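Right, I said I'd write up my weekend with Skornholm and I've put it off long enough. Long one, get a brew. It's a browser game, it's free, you're a small hedge witch on a foggy island and everyone else is also a small hedge witch on the same foggy island. Thread!

So it runs in a tab. No launcher, no account unless you want to keep your hat. I was in and moving within a minute of clicking, on a laptop that struggles with spreadsheets, and I was dead very shortly after that.

You start on the beach with one spell, which is a sort of cough of sparks. It does almost nothing. The crabs do quite a lot. My advice is to leave the crabs alone and run uphill, because the first rune stone is just past the broken jetty and once you've got Gust you can shove crabs into the sea all day long.

The way spells work: you collect runes, and you can carry 4 at a time. Put them in a different order and you get a different spell. Gust then Ember is a fireball that wanders off sideways. Ember then Gust is a proper flamethrower and I will not be taking questions about who I used it on.

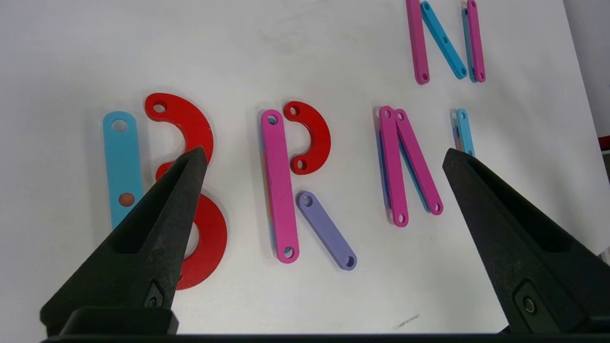

What I love is that the game doesn't list the combinations anywhere. There's a spellbook but it only fills in once you've cast the thing yourself. I spent most of Saturday night in a corner of the marsh just trying orders, getting turned into a heron, waiting to stop being a heron, and trying again.

(Being a heron is quite good, mind you. You can't cast but the marsh lot ignore you completely. I walked right through the middle of somebody's duel.)

Frost is the rune everyone fights over early on and I think it's a trap?? It slows people, lovely, but it slows your own next cast too if you put it first. Stick it third. Third is the sweet spot. I had this argument with @ Gunhild Kragh for a full evening and she still puts it first and she still loses to me, so.

Servers! There are 3 of them and they feel completely different. Katiyar is where the good players live and it's brutal, you'll be flattened on the beach before you've worked out which key is jump. Skesumton is quieter and people there will wave at you. The other one was full every time I tried it so I can't tell you a thing.

I've settled on Skesumton. Somebody called me "neighbour" on my second go and then dropped a Moss rune at my feet and wandered off into the fog. I'd have followed that person anywhere. 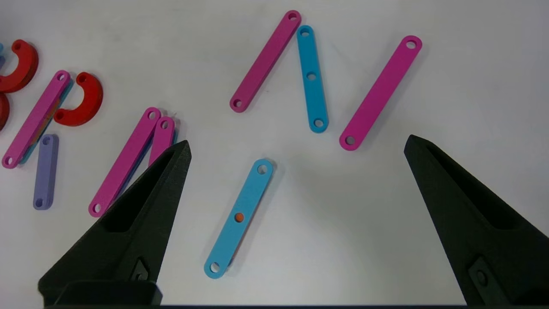

Moss, by the way, is the one I'd tell a new player to pick up. It heals a bit if you stand still, and since everybody in this game runs about like their cloak's alight, standing still is a really underrated tactic. Get behind the standing stones, put Moss first, Gust second, and you've got a little green breeze that patches up anyone near you. People start protecting you. It's a lovely feeling.

Now the fog. Every so often the whole island fogs up and a big antlered thing called the Skekton comes down off the hill. You hear it before you see it, a sort of creaking. Everyone stops fighting each other. There's no rule that says you have to, people just do, and then you've got a whole beach of witches flinging whatever they've got at its knees.

First time I met it I had Ember, Ember, Ember and Frost, which is the stupidest hand you can hold. Three fireballs and a shiver. I hit it once. It sat on me.

Second time Frida Kirkegaard was on and she'd got a Bell rune from somewhere, and if you ring Bell while it's creaking it turns round and goes back up the hill. All of that for one note. We screamed. My neighbours probably have views. 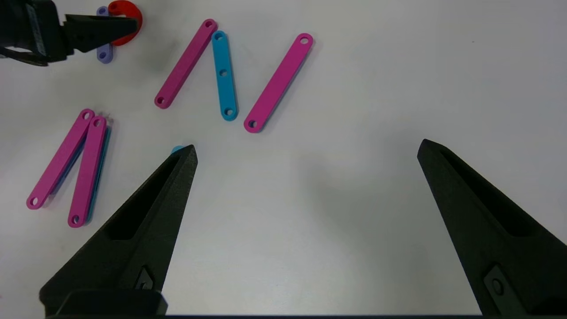 White table, bright bits, two black gripper fingers.

Moans, because I do have some. The chat box sits right on top of your health. You can drag it, but it jumps back every time you die, and I die a lot. Please can somebody fix this.

The sound is also LOUD on first load. Turn your volume down before you click play, particularly if there's someone asleep in the room, ask me how I know.

And the hats. You unlock hats with feathers, feathers come from winning duels, and the really good hat (wide brim, tiny lantern on the end) costs 100 of them. I won't get that hat before Christmas. I think I want it more than I've wanted any real hat.

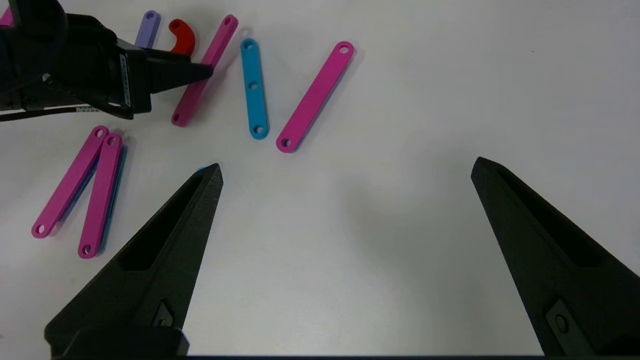
The best thing about Skornholm is still the fiddling with runes. It does the same job on my brain as a pile of building bits does, where you've got straight ones and a curved one lying about on a white table and you push them round until they look like they belong together. My best find so far is Gust, Moss, Frost, Ember in that order, which makes a warm cloud that follows you and blinds everybody else. I've called it The Bathroom. Please use it responsibly.

A few quick answers as I've had replies coming in already. Yes it works on a phone, but aiming with your thumb is miserable. No, you can't pay to win, the shop's only cloaks. Yes you can play with friends, you all pick the same server and meet by the jetty. Mind the crabs.

Oh and if you do lose your hat when you close the tab, that's because you didn't make an account. I did that on Friday. It was a small hat but it was mine.

I'm on Skesumton most evenings after tea, usually behind the standing stones, quite often a heron. Come and say hello, and if you've got a spare Bell rune I'll swap you two Embers for it.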